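Home | Contents | Random article | Recent changes

Toothpaste

Toothpaste is a paste or gel used with a toothbrush to clean teeth. Usually sold in a squeeze tube, less often in a jar, pump or as dry tablets. Most kinds share the same few parts - a mild abrasive, something to keep the paste moist, a thickener, a foaming agent, flavor. Many also contain fluoride.

History

Powders came long before pastes. Early mixes used crushed shell, chalk, salt, ash or ground bone, rubbed on with a rag or a finger. Some were rough enough to wear down the enamel. Soap was a common ingredient in the 1800s, later swapped out for milder foaming agents. Jars were the usual container until the collapsible metal tube caught on near the end of that century. Plastic and layered tubes replaced metal in most countries after that.

Ingredients

Abrasives. Hydrated silica, calcium carbonate, or both. Help loosen plaque and surface stain. Abrasiveness is given on a scale called RDA; 70 counts as low, and 200 is close to the usual upper limit of 250. Whitening pastes tend to score higher, 180 or 190 is not unusual.

Humectants. Glycerin or sorbitol. Stop the paste from drying out in the tube and give it a slightly sweet taste.

Fluoride. Sodium fluoride, stannous fluoride or sodium monofluorophosphate. Makes enamel more resistant to acid. Childrens pastes often have less.

Flavor. Mint is the most common by far. Also cinnamon, fruit, licorice, green tea, salt. Preferences differ a lot by region.

Packaging

Tubes are filled from the open back end, then crimped or heat sealed. Striped paste is loaded in seperate columns, which come out side by side when the tube is squeezed. The colored block at the end of some tubes is a registration mark for the cutting machine. It says nothing about the contents, despite a common rumor.

A tube is normally kept by the bathroom sink, standing on its cap or lying flat on the counter. 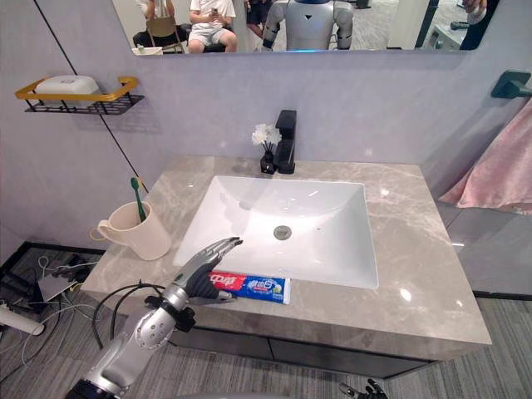

Use and storage

A pea-sized amount is enough for most people, a smear for children under three. Spit out, don't swallow. Cap on after use or the nozzle dries up. Cool room is fine, no need for the fridge. Old paste may separate and lose some of its fluoride strength - check the date on the crimp.

See also: Tooth powder, Mouthwash, Dental floss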